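Kitchen and Store Room Check, Girkgate Community Rooms
Ground floor, April 2024
Checked by: Nisreen Hijazi
Present for part of the check: Khalil Bitar
Copy to: Ayman Twal, Noura Chidiac

Marks used: OK = in order. ATT = needs attention, can be used meanwhile. NO = do not use until repaired.

1. Floor and ways out

1.1 Back door opens fully from inside without key. OK
1.2 Way from cooker to back door is free. ATT
Two folded chairs were leaning beside the door again. I moved them to the hall. Please return chairs to the hall store after the lunch, also when it is raining and the hall store feels far.
1.3 Floor surface, no lifted edges. ATT
The join near the sink is lifting over a length of about 320 mm. It is taped for now, but tape will not stay with mopping. Khalil will ask the flooring man for a price.
1.4 Mat at the sink lies flat. OK

2. Electric things

2.1 Kettle, cable and plug. OK
2.2 Toaster, crumb tray emptied. ATT
The tray was very full. I emptied it and wiped it. It should be done every week by the group which uses the toaster, and at present I believe this is the breakfast group.
2.3 Sterkton fridge, temperature not higher than 8 degrees. OK
I read 6 on the thermometer at the middle shelf. Door rubber is clean but becoming hard at the bottom corner. To look again in July.
2.4 Extension leads. NO
The white lead behind the microwave has a crack in the plug. I have taken it away and it is in the office drawer with a label. Do not bring one from home in place of it.
2.5 Microwave, door closes well, plate turns. OK

3. Gas and fire

3.1 Gas tap behind cooker can be reached. OK
3.2 Fire blanket on its hook, tabs hanging down. OK
3.3 Extinguisher, pin and seal in place. OK
Needle is in the green part.
3.4 No cloths or paper near the rings. ATT
One tea towel was hanging on the oven handle. I know it is a habit in many houses, also in mine. Here the hook is on the side of the cupboard.

4. Knives, glass and high shelves

4.1 Knives in the block or in the locked drawer. OK
4.2 No cracked glasses. ATT
One removed, chip on the rim.
4.3 Heavy pots not above shoulder height. ATT
The big soup pot from the Alemneh supper was on the top shelf. It is too heavy to lift down alone. It is now on the bottom shelf beside the colander, please leave it there.
4.4 Step stool, feet and hinge. OK
Zyanya Tovar asked if the stool can be a taller one. I would prefer that we lower the things.

5. Bottles and liquids

5.1 Cleaning products kept apart from food and drink. OK
They are all in the lower cupboard, and the child catch works.
5.2 Every bottle has its proper cap, closed. ATT
One bottle of Mondosard floor cleaner was closed only half. The cap turns a little stiff, one must push on until it stops.
5.3 Nothing poured over into drink bottles. OK
Please understand why I ask this each time. Many brown liquids look the same through plastic, and vinegar, syrup and cleaner can be mistaken by somebody in a hurry. If you pour over, write the name and the month on the bottle before you put it down, even if it is for one afternoon.
5.4 Bottles on the white table stand back from the end and from the front edge. ATT
The table end is beside the passage and a coat or a bag can catch a bottle there. A hand's width from the edge is enough. Tall narrow bottles fall first, so these go to the back. The same goes for a bottle with a yellow cap or a green cap or any other, full or nearly empty.
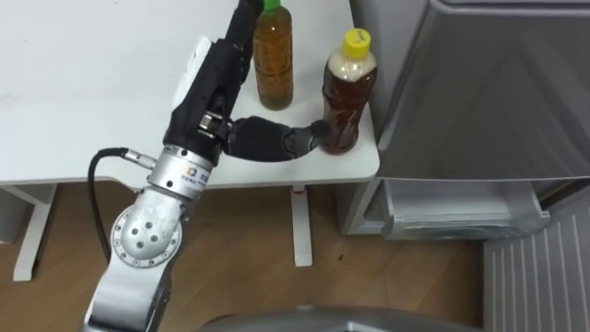

5.5 No bottle on the floor beside the table. OK
5.6 Paper roll and bucket for spills are in reach. ATT
Bucket was there, roll was finished. I put a new one from the store.

6. Store room

6.1 Light works, switch not loose. OK
6.2 Shelf fixed to wall. OK
6.3 Width of passage between shelves. OK
760 mm at the narrowest place. Please keep it like this and do not put boxes on the floor "only for today".

Still open after this check: 1.3 (Khalil), 2.4 new lead (Noura to order), 2.3 door rubber (me, in July). The other points I have corrected on the spot or they are a matter of habit.

Signed: N. Hijazi
Seen: A. Twal

Contact the Girkgate office | © Girkgate Community Rooms | Back to top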